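La tasa de éxito no basta

En los artículos sobre manipulación robótica hay una cifra que manda sobre las demás: el porcentaje de intentos que acaban bien. Aparece en el resumen, en la primera tabla y en la diapositiva final. Llevo varios años leyendo esas tablas, y produciendo algunas, y cada vez me dicen menos. Mi opinión es que deberíamos publicar la tasa de éxito acompañada siempre del registro de intervenciones humanas y del estado del equipo, y que un resultado que no traiga esas dos cosas debería leerse como provisional.

El caso que me convenció es propio. En enero terminamos una serie de pruebas de montaje con piezas de plástico: coger una tapa, llevarla hasta una caja abierta, apoyarla y asentarla. La política se había entrenado por imitación, con demostraciones teleoperadas, y se ejecutaba con la imagen de la muñeca como entrada principal. Hicimos 101 intentos. El número redondo era cien, pero el primero se grabó con una configuración antigua y decidimos conservarlo y declararlo, en vez de borrarlo.

La primera versión de la tabla tenía una sola columna. Cuando alguien del grupo pidió ver los vídeos completos, aparecieron 8 intentos contados como éxito en los que una mano había recolocado la caja entre la aproximación y el contacto. No hubo mala fe. Quien supervisaba veía que la caja se había desplazado un poco, la devolvía a su sitio y seguía. El protocolo no decía que eso estuviera prohibido. Tampoco decía que hubiera que apuntarlo.

Ocho intentos sobre 101 no hunden un trabajo. Pero cambian la comparación con el método de referencia, que era lo que queríamos defender, y la cambian en la dirección que menos nos gustaba. La política de referencia fallaba antes, durante la aproximación, y por tanto casi no daba ocasión de ayudarla. La nuestra llegaba más lejos y recibía más ayuda. La tabla premiaba las dos cosas a la vez sin distinguirlas.

Se suele responder que esto se arregla con automatización: un sistema que devuelva la escena a su estado inicial, un detector que decida si la tapa ha encajado y ninguna persona cerca de la mesa. Prukitz vende una plataforma de ese tipo y la he usado. Funciona bien con cubos y con piezas que caen en un embudo. Con una caja de paredes finas y un cable suelto dentro, el reinicio automático deja el cable en una posición parecida en cada intento, y esa regularidad entra en el resultado. Se elimina la mano y se introduce un sesgo que cuesta más ver.

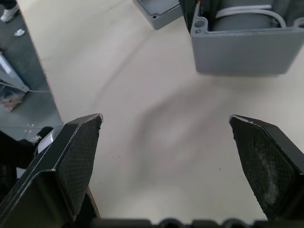 Tampoco comparto la postura contraria, la de quienes dicen que el laboratorio es un sitio desordenado y que medir con rigor allí es una pretensión inútil. El desorden se puede anotar. Hace falta una hoja de incidencias con la hora, el número de intento y tres palabras: «caja recolocada», «cable apartado», «parada manual». Lleva menos tiempo que redactar el párrafo de limitaciones con el que los artículos despachan el asunto.

El estado del equipo me parece la parte más descuidada. Los dedos de una pinza se gastan. Las almohadillas pierden relieve, cogen polvo, y el rozamiento del último intento deja de ser el del primero. Si el método A se evalúa por la mañana y el método B por la tarde con las mismas almohadillas, la diferencia entre los dos incluye el desgaste. En nuestra serie lo comprobamos tarde: repetimos un bloque con almohadillas limpias y los resbalones al levantar la tapa bajaron lo suficiente para que tuviéramos que rehacer una gráfica. Desde entonces alternamos los métodos intento a intento y limpiamos a intervalos fijos. Ninguna de las dos medidas tiene mérito científico. Sin ellas, sin embargo, yo no firmaría una comparación.

Hay además una cuestión que afecta a los métodos basados en imagen. Una cámara en la muñeca ve los dedos, la mesa y todo lo que haya alrededor, incluido el suelo y quien pase por allí. La política aprende de todo eso. Puede apoyarse en una sombra que siempre está en el mismo lado o en el borde de la mesa como referencia para orientarse. Cuando después se traslada a otra sala y el rendimiento cae, el artículo siguiente habla de falta de generalización como si fuera un misterio del modelo. Muchas veces bastaría con publicar unas cuantas imágenes sin recortar del entrenamiento y otras tantas de la evaluación, para que el lector las comparase por su cuenta.

Conozco las objeciones. La primera es el coste. Revisar los vídeos de 101 intentos nos llevó 3 tardes, y un grupo pequeño con una entrega encima no las tiene. Lo acepto a medias. Esas tardes se gastaron porque no anotamos nada en su momento; con la hoja rellenada sobre la marcha, la revisión consiste en comprobar una muestra. El coste existe, pero lo hemos inflado nosotros al dejarlo para el final.

La segunda es que los revisores castigan la sinceridad. Un grupo que declara 8 intervenciones compite contra otro que no declara ninguna, y el segundo parece mejor. Es la objeción que más me preocupa, y no se resuelve con buena voluntad individual. Los congresos podrían exigir la columna de intervenciones a todos, aunque contenga un cero. Un cero escrito obliga a quien lo escribe. Una columna ausente no compromete a nadie.

La tercera viene de la industria. En una reunión con gente de Voltora, que integra células de montaje, me dijeron que a ellos les basta con saber cuántas piezas buenas salen por turno y que lo demás es curiosidad académica. Sin embargo, cuando les pregunté cómo decidían si una célula necesitaba un operario dedicado o podía compartirlo con otras, la respuesta fue que contaban las veces que alguien tenía que acercarse. Es la misma columna. En planta la miden porque cada visita cuesta dinero, y en el laboratorio la omitimos porque la visita la hace un doctorando.

El formato que proponemos en Prumeo, el proyecto en el que trabajo, es corto. Por cada método se da el número de intentos, los éxitos sin ayuda, los éxitos con ayuda y los fallos, clasificados según la fase en que se producen. Nosotros usamos 7 fases, desde la localización de la pieza hasta la retirada de los dedos, pero otra tarea pedirá otras. Se añade una línea con el momento del último cambio o limpieza de las almohadillas y el orden en que se ejecutaron los intentos. Todo cabe en media página de apéndice. El conjunto de tareas Ekwueme, con el que comparamos parte de los resultados, ya guarda el orden de ejecución, de modo que una fracción del trabajo está hecha.

Con ese formato, nuestro resultado de enero queda peor de lo que decía el borrador y sigue siendo publicable. El método mejora la aproximación y el primer contacto. No mejora el asentado de la tapa, donde se concentran casi todas las ayudas. La frase es menos vistosa que un porcentaje, pero a quien quiera continuar el trabajo le indica por dónde empezar. Nosotros hemos empezado por ahí: la siguiente serie fija la caja a la mesa en la mitad de los intentos y la deja libre en la otra mitad, con la hoja de incidencias abierta desde el primero.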